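Subject: Re: [faltomcombe-reno] Epoxy grout for counters, worth it?

> We're redoing the kitchen counter in white tile and the store is pushing
> Tellex epoxy grout hard. They say it never stains, never needs sealing,
> and you can put it in over a weekend. It's 2 times the price of the
> cement kind. Has anyone lived with it? We'd like dark lines, if that
> matters.

"Never stains" is a claim I'd want to see in writing, with a term of years next to it. I asked the Ospina showroom for exactly that in January and got a brochure with a lemon on the front.

I put epoxy in our counter 9 years ago. It has held up fine. So has the plain cement grout in the laundry room, which cost far less and got sealed once, badly, by me. On that evidence I can't tell you the epoxy earned its price. Coffee wipes off both. Turmeric wipes off neither.
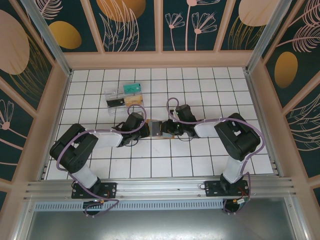
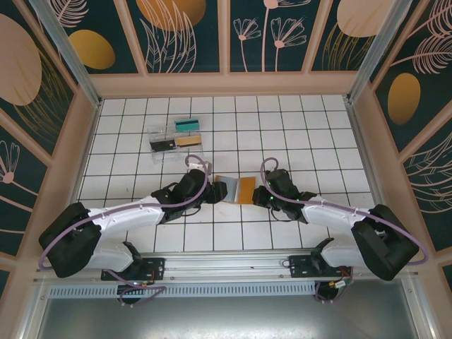 The weekend part bothers me more. Epoxy starts to set while you're still working it, and the haze it leaves on the tile is miserable if you miss it. I mixed the whole bucket at once because the label said I could, and spent the evening on my knees with a scouring pad. Dark grout makes this worse on white tile, where any smear shows. You do get the look, I'll grant that: thin dark lines between white squares make a crisp grid, and plenty of people want it. Just remember that a crisp grid also gives away every crooked joint. If your tiles vary in size, go for a gray close to the tile and save yourself the grief.

As for sealing, the Gollitz cement grout I used was supposed to need it every year. I've skipped most of them. Make of that what you like, but I suspect the schedule was written by whoever sells the sealer.

If it were my 200 dollars I'd buy one small tub of each, grout a few spare tiles on a board, and leave them by the stove for 40 days. Spill things on them. If you can't see a difference, buy the cheap one.

Also, what are you putting under the tile? You didn't say, and I'd worry about that before any of this.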